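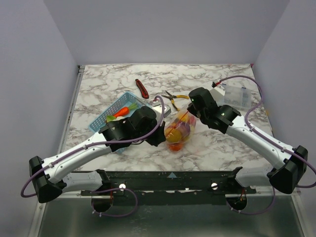

[pidside-daycare] Re: Clear bags for play food and small sets

Sorry for the slow answer, I wanted to try it before I complained about it.

I'm going to put my comments in between, the way we used to on this list.

> I've finally gotten rid of the bins. All of our small sets (fruit,
> vegetables, the bakery stuff, the tea set) now go in clear plastic bags,
> one set to a bag. The kids can see what's in there and pick for
> themselves, and cleanup takes half the time.

I believe the first part. I don't believe the second part yet.

I've run a home daycare for long enough to have been through bins with lids, bins without lids, drawstring sacks, the hanging shoe organizer and the wheeled cart with the drawers that fell out. Every one of them made cleanup take half the time. If that were all true my cleanup would be finished before lunch. What happens at my house is that any new container gets treated with great respect until the newness is gone, and then it's a thing on the floor with a banana next to it.

So when I read "half the time" I'd like to know half of what, and how many weeks in you were when you wrote that.

> With the fruit especially it's great. They see the colors through the
> plastic and go right to it.

Agreed, with a gripe. My kids do see it and do go right to it, and then they carry the whole bag around by one corner like a purse and never open it. I had one last month who was "shopping" with a closed bag of fruit the entire morning. Maybe that counts as play, I'd say it does. But the point of having an apple and some grapes is that at some stage the apple ends up in a pot.

The other half of my group can't open the bag and brings it to me. With the bins they helped themselves. I have become the person who opens bags. If yours are tied or twisted shut instead of zipped, please say so, because it matters a lot for the three-year-olds and you didn't mention it.

> I use the Lambert ones, they come in a case of 2,000 and the price per
> bag is next to nothing.

This is where you lose me altogether.

2,000 bags. I have six sets of small stuff, if I'm generous and count the wooden pizza with the missing slice. Even if I wore out a bag on every set every month I'd be leaving cases of bags to my grandchildren. And if the price per bag is next to nothing, that tells me something about the bag. I bought a small pack of the same kind at the hardware store in Stater (they will sell you a short roll if you ask, it's on the low shelf by the paint trays) and the first one split down the seam when it was dropped off the table onto the floor. The fruit was fine. The fruit is always fine, you could drive over that fruit.

I'm also not crazy about thin film bags where I've got anybody under three, and I don't think I need to spell out why to this list. I know you said your group is older. Mine isn't, and neither is half of everybody else's, and people copy what they read here. If you're going to do this with little ones around, the bag stays with the grown-up and goes up high once the toys are out. That's what I did for the trial and it was a pain, since it meant one more thing in my hand at the exact moment somebody needed a shoe.

Somebody will write back and tell me about mesh. I've had mesh. Crayons go through it.

> Washing is easier too. I just dump the bag in the sink, rinse the bag,
> and hang it up to dry.

Do you really rinse the bag every time? I did it twice. A wet plastic bag does not dry, it just sits there being wet on the inside with its two sides stuck together, and if you put the fruit back too early you find out about it when you open it again. I had a peach that smelled like a boat. Hollow fruit with a little hole in the bottom is the worst for this. Squeeze it over the sink and look at what comes out, then tell me washing is easy.

What works for me, bag or no bag, is an old towel on the counter overnight with everything spread out on it, hole side down. In the morning it goes back in whatever it lives in.

> It also stops the sets from getting mixed up, since you can tell at a
> glance if something's missing.

Can you? I can't. I can tell at a glance that there's fruit in the bag. Whether it's all of the fruit, I'd have to take it out and lay it on the table, same as I would with a bin. Things hide behind each other. A lemon went missing here for most of January and that bag looked as full as ever the whole time. It was in the dress-up boots.

If you want to know what's missing you need a card with the pieces drawn on it. I made one for the Nikik tea set years ago and it's the only set I own that's still complete. I slide the card in against the side so it faces out. That would work nicely in a clear bag, better than in a bin, so there, that's a point for your side.

Now what I did, so people can judge for themselves. I ran the fruit and the bakery stuff in bags and left the rest in bins, and I kept at it for four weeks, same room, same kids give or take.

Getting it out: bags are faster for me, slower for the kids.

Picking: the bags got chosen more in the first week. After that I couldn't tell any difference, and I was looking for one. I moved the vegetable bin to the front of the shelf partway through, just to see, and it got popular right away, so I suspect a good deal of this is where you put things.

Cleanup: slower. It takes two hands to hold a floppy bag open and then somebody else to drop things in. With the older ones that turned into a nice job for two, I'll admit - one holds, one drops, then they trade. With the little ones it was me holding the bag open and asking for the orange over and over. A bin holds itself open.

Storage: bags win if you hang them, lose if you pile them. Piled on a shelf they slide. I put a row of cup hooks along the underside of the shelf and that was fine until a bag stretched at the top and came off the hook in the middle of nap.

Looks: you all know I don't care, but the parents liked it. One of the dads asked if the fruit was new. I've had it six years.

So where I've ended up is that I'm keeping one bag, for the fruit, and only because I take the fruit along when we go sit in the yard, and a bag rides in the wagon better than a bin does. I switched to a heavy zip one with a flat bottom, the kind a set of pillowcases comes in. If anybody's about to buy a case of something, go look in your linen closet first.

The bakery stuff is back in its bin. The croissant was relieved.

Things I'd still like to hear from people who have done this longer than I have:

- how you close them
- how long one bag lasts, in weeks, with kids using it, and please don't count the ones hanging in the closet
- whether anybody has little ones who can put the toys back in by themselves, start to finish

And if the person who started this thread really did buy the 2,000, I'd take a few of them off you for wet clothes. They'd be good for that.

I'll be off the computer until the evening most days, so don't read anything into it if I don't answer right away.

-- 
You are getting this because you are on the pidside-daycare list.
Please trim what you quote. To leave, send a blank message with the word LEAVE in the subject.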